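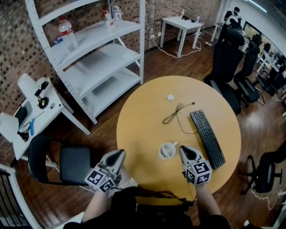
Jernberg C-30 Banknote Counter

Posted July 9, 2018
By Jellgate Product Desk

Print this page | E-mail this page

The C-30 is a friction-feed banknote counter for back offices, small branches and retail cash rooms. It counts loose notes by piece. It does not read denominations and does not total by value, so notes must be sorted before they go into the hopper. Customers who need value counting should look at the Olmedo line, which we also stock.

Feed system

Notes are loaded into the top hopper and drawn down one at a time by a pair of rubber feed rollers against a fixed friction plate. The gap between roller and plate is set at the plant for notes of normal thickness. It can be changed with the thumb screw behind the hopper. Turn clockwise to narrow the gap if the counter reports doubles too often, and counterclockwise if worn notes stall at the plate. A quarter turn is usually enough. Run the same bundle twice after any adjustment and compare the counts.

The stacker at the front collects counted notes on edge. Remove each bundle before starting the next. With auto start switched on, the motor runs as soon as notes are placed in an empty hopper. With it off, the operator presses START for each run.

Counting modes

COUNT runs the hopper until it is empty and shows the number of pieces.

BATCH stops at a preset number. The number is entered with the + and – keys and is held in memory when the power is switched off.

ADD carries the total forward from one run to the next. The running total clears when CLEAR is held down until the display returns to zero.

BATCH and ADD can be used together. The batch figure shows on the small display and the running total on the large one.

Detection

Ultraviolet and magnetic detection are both fitted as standard. Each has its own key and either can be switched off. Sensitivity has 3 levels, and the unit ships at the middle one. When a suspect note is found the motor stops, the alarm sounds, and the note is the last one delivered to the stacker. Take it out, press START, and the count continues without it.

Ultraviolet detection responds to paper that glows under the lamp. A genuine note that has been through a washing machine can pick up brightener from detergent and set off the alarm. Magnetic detection checks for magnetic ink and can miss on notes that are badly worn. Treat the alarm as a reason to check the note by hand – the counter does not replace inspection by a trained cashier.

The counter also stops for double notes, chained notes and half notes. These checks cannot be switched off.

Placement

Set the counter on a firm, level surface, away from direct sun and from fans or air vents. Strong light on the stacker can reach the optical sensors and cause false stops. Do not share a power strip with a shredder or a space heater. The outlet should be grounded.

Cleaning and wear parts

Dust from notes collects on the sensors and is the most common cause of error codes. Switch off, unplug, open the rear cover and brush the sensor windows with the brush supplied. Wipe the rollers with a lint-free cloth lightly dampened with isopropyl alcohol and let them dry before closing the cover. Do not use oil anywhere in the feed path.

Feed rollers and the friction plate are wear parts. They are sold together as the Fukano roller kit, which fits this model and the earlier C-11. The older kit with the one-piece plate does not fit – check the label inside the rear cover before ordering.

Specifications

Hopper type: top loading, rear feed
Feed: friction roller
Detection: UV, MG, double, chain, half note
Batch range: 1 to 2,000
Detection levels: 3
External display: optional, plugs in at rear
Power: 120 V AC, detachable cord

In the carton

Counter, power cord, cleaning brush, dust cover, spare fuse, printed manual. The external display is ordered separately.

Warranty and returns

Parts and labor are covered for 11 months from the date of delivery. Rollers, plate, lamp and fuse are not covered. Unused units may be returned within 30 days in the original carton. Contact Jellgate for a return number before shipping, and write it on the packing slip, not on the carton itself.

Print this page | E-mail this page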